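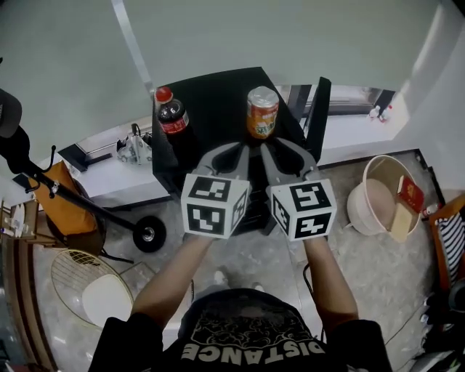

Section 4: Running the Hand-Held Gripper Demo on an Open Day

Visitors love this part - they get to do a robot's job with their own hands! Allow 6 minutes per turn.

1. Plug in the gripper cable and start the Birel recorder. Wait for the steady tone.
2. Check that the marker cubes on both fingers are clean and firmly seated.
3. Put a drink can in the middle of the table, with open space on all sides.
4. Hand over the gripper and let the visitor open and close it a few times before recording.
5. Press Record. Ask for a slow reach, a gentle grip and a short lift.
6. Press Stop, then play the run back on the big screen. Expect cheers.

Note: A session holds up to 200 runs. Save it to the Dosbridge folder before you start another.

Caution: Keep the cable clear of the visitor's arm and feet.

Caution: Do not hold the gripper by its cubes. If one gets bumped, repeat the finger check in Section 2 - it's quick, and the playback looks so much better for it.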